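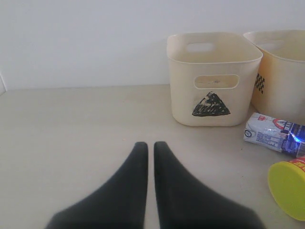 Wrist view goes blank on close grabs

Ramiro Nieto
I'm teaching our arm to sort snacks by remote control, 17 runs so far. Up close the fingers hide half of what I'm grabbing! Any tricks?

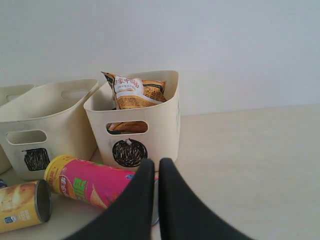

Wrist camera, pink can on its side

Wendeck
Drive off a second, wider view and save the wrist one for the last bit. Go slow, and toss the runs where you fumble.
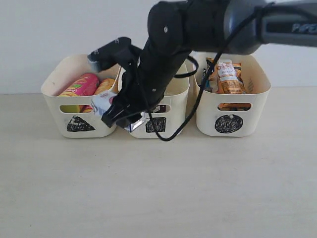
Filed under: Teleoperation

brandis8
Same here lol. Check your cable has slack too.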